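Why does a screwdriver turn a tight screw?

A screw is a ramp wrapped around a rod. The ramp is called the thread. When the screw turns once, it moves into the wood by the distance between one ridge and the next.

The head of the screw is hard to turn with your fingers. A screwdriver helps because its handle is wider than its shaft. Your hand moves round a large circle, while the tip moves round a small one. The push at the tip is stronger than the push from your hand. Engineers call this a wheel and axle. 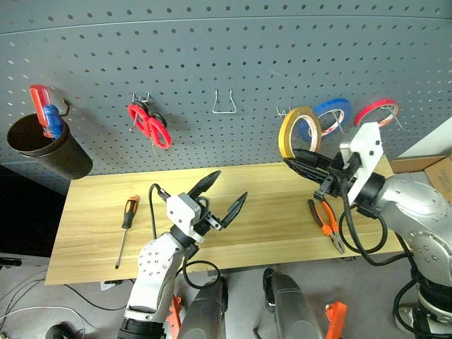
Tools on a pegboard: two screwdrivers in a cup, scissors and rolls of tape.

Scissors use a different simple machine – the lever. Each blade is one lever, and the pin where they cross is the pivot. Card is easiest to cut close to the pivot, where the force is greatest.

Try it: ask an adult to start a screw in soft wood. Turn it 7 times with a thin-handled screwdriver, then 7 times with a thick-handled one. Which needs less effort?

Words to know
Thread: the spiral ridge on a screw.
Pivot: the point a lever turns on.
Force: a push or a pull.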